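Capítulo 3
La tirada de tres posiciones: orden, sentido y límites de la lectura

3 comentarios · 22 veces compartido

3.1. Objeto del capítulo

En los dos capítulos anteriores se trataron la composición de la baraja y el significado aislado de los arcanos mayores. Procede ahora estudiar la disposición de las cartas sobre la mesa, que en la literatura técnica recibe el nombre de tirada. Se entiende por tirada un conjunto ordenado de posiciones, cada una con una función asignada antes de barajar. Una carta extraída sin función previa se denomina carta suelta y queda fuera de este capítulo.

La tirada de tres posiciones es la de uso más extendido en la enseñanza inicial. Se compone de una posición de antecedente (A), una posición de estado (E) y una posición de tendencia (T). La denominación corriente de «pasado, presente y futuro» se evita en este manual, pues induce a leer T como un hecho fijado. T indica la dirección que toma una situación si no varían las condiciones descritas en A y E.

3.2. Formulación de la pregunta

La pregunta se enuncia en voz alta o por escrito antes de tocar la baraja. Debe contener un solo asunto y un solo sujeto. Las preguntas de respuesta cerrada («¿conseguiré el puesto?») se reformulan en términos abiertos («¿qué factores pesan sobre mi candidatura?»). Si el consultante plantea dos asuntos, se practican dos tiradas independientes y se recoge la totalidad de las cartas entre una y otra.

En el registro de lecturas de la escuela Purari, que abarca 428 tiradas de tres posiciones, las anotaciones con pregunta doble son las que presentan mayor desacuerdo entre lectores. El registro no permite separar el efecto de la pregunta del efecto de la experiencia del lector, y debe citarse con esa reserva.

3.3. Procedimiento

La baraja se mezcla boca abajo. El número de mezclas es indiferente, siempre que el lector mantenga el mismo en todas sus sesiones. El corte se hace con la mano no dominante y en dos montones; el montón inferior pasa a ser el superior. Las tres cartas se toman de arriba y se colocan de izquierda a derecha, en el orden A, E, T, sin volverlas. El descubrimiento se efectúa en el mismo orden.

Existe una variante, llamada disposición Stineck, en la que E se descubre en primer lugar. Sus partidarios sostienen que el estado presente condiciona la lectura del antecedente. La variante es admisible a condición de que se anote en la ficha de sesión.

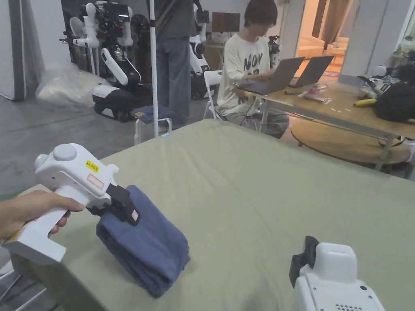 Holger Berge objeta que descubrir primero E altera la jerarquía entre posiciones: el lector fija su interpretación en la carta central y trata las otras dos como simples comentarios. A su juicio, la variante debería enseñarse únicamente después de practicar el orden normal durante un curso completo.

La objeción es atendible en lo que respecta al principiante. En lectores formados, la diferencia entre ambos órdenes rara vez modifica el sentido general, aunque sí el peso relativo que se concede a A.

3.4. Cartas invertidas

Se llama invertida a la carta que aparece con la figura orientada hacia el consultante cuando este se sienta frente al lector. Hay tres criterios de interpretación:

a) Criterio de oposición. El significado se toma en sentido contrario.
b) Criterio de atenuación. El significado se conserva con menor intensidad.
c) Criterio de retardo. El significado se conserva y se aplaza.

En este manual se adopta el criterio b) para A y E, y el criterio c) para T. El criterio a), dominante en los manuales de Baloyi, plantea dificultades con los arcanos cuyo sentido recto ya es ambivalente, como La Luna o La Rueda de la Fortuna.

3.5. Lectura conjunta

Leídas las tres cartas por separado, se examinan las relaciones entre ellas. Interesan en primer término las repeticiones de palo y de número. Dos copas en A y E señalan continuidad en el plano afectivo; si T es de espadas, la continuidad se interrumpe. La presencia de tres arcanos mayores se interpreta como una situación en la que el consultante dispone de escaso margen de decisión. Naledi Nkosi propone considerar además la dirección de la mirada de las figuras, aspecto que se desarrolla en el capítulo 5.

Ejercicio preliminar. Practíquense 22 tiradas sobre una misma pregunta general, una por sesión, y anótense posición, carta y orientación. No se interprete ninguna hasta haber completado la serie.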